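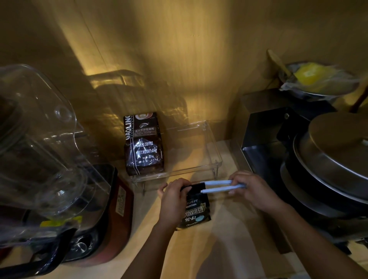 Coffee Corner, Canidwood Kitchen

Notes on bean storage at the blender end of the counter. Opened bags are folded at the top and clipped. The 454 g bags stand against the back wall, label out. The page was last revised in June.

The charcoal fire beans have a pale blue-and-white clip across the folded top. The GAOLING Italian blend stands behind.
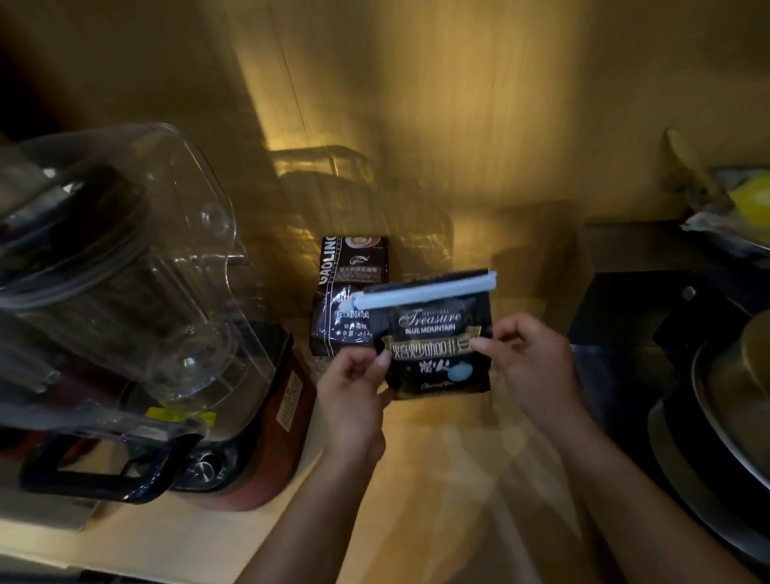

Valdemar Ketilsson

Blue Mountain, front label. The clip runs the width of the fold. Press out the air before folding, and keep the fold flat under both prongs.

Small black packet, one hand at the lower left corner, one at the right edge. The GAOLING bag is directly behind, upright against the back wall. 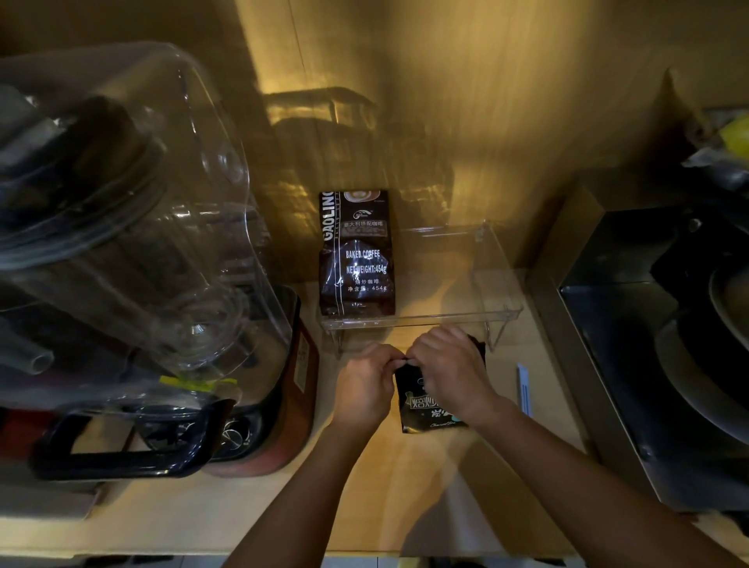
Blender

Stays on the left side of the counter, control knob facing front.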